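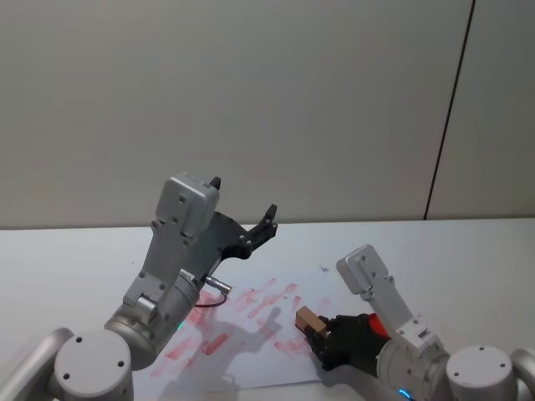
McKinnon Catchment Drainage Study
Progress report, second reporting period (to the end of June)

1. Summary

Work in this period covered the installation of the remaining water level loggers on the Evel Brook, the first round of soil coring on the Kidska fields, and a repeat survey of the culvert under the Cumumell road. Logger installation is complete. Coring is behind programme. The culvert survey is complete and the results have been passed to the modelling work package. Spending is within the approved budget for the period and no change to the grant total is requested.

2. Water levels

Five loggers are now recording on the Evel Brook, the last having been placed downstream of the sheep wash in May. All record at intervals of 30 minutes. Logger 3 lost part of its April record when silt blocked the inlet of the stilling tube. The tube has been replaced with one of wider bore and the gap will be filled by interpolation from loggers 2 and 4, with the affected values flagged in the data file.

Stage-discharge ratings exist for low and medium flows only. The spring was dry and high flow gaugings could not be made. These are carried forward to the autumn, when the brook normally responds within a few hours of heavy rain.

3. Soil coring

The programme called for 400 cores by the end of June. The upper Kidska fields were finished on schedule, but the lower fields were under a standing hay crop and access was agreed only for the period after cutting. Coring there will resume in July. Cores already taken have been logged for texture and depth to the clay layer. Bulk density is being measured on a subset.

Early results show the clay nearer the surface on the eastern side than the old drainage maps suggest. Several of the mapped tile drains could not be found by probing and may have been removed or laid on a different line. The field sheets have been marked accordingly, and the drain layer in the model will be treated as uncertain until trial pits are dug.

4. Culvert survey

The barrel was measured at both ends and at the midpoint. Sediment now takes up 20 per cent of the cross-section at the inlet. The outlet is clear. The roughness value used in the first model run was too low and has been revised.

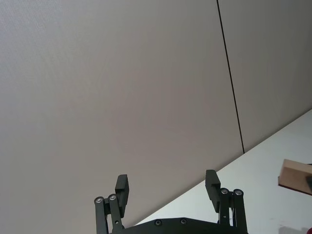 White work surface and pale wall.

5. Modelling

The channel model runs without error for the low flow period. Calibration against loggers 1 and 2 is acceptable; the fit at logger 5 is poor, with the simulated peaks arriving too early. The likely cause is storage on the rough pasture above the Cumumell road, which the present grid represents too coarsely. A finer grid will be tested for that reach alone.

6. Risks and changes

Delay to lower field coring: medium. The final dataset can still be delivered on the agreed date if cutting is finished by mid-July.
Lack of high flow data: high. If the autumn is also dry, the rating will have to be extended by calculation and the wider error stated in the final report.

7. Work planned for the next period

Complete coring on the lower Kidska fields
Dig trial pits on the eastern side
Gauge high flows at loggers 1, 3 and 5
Rerun the model with revised culvert roughness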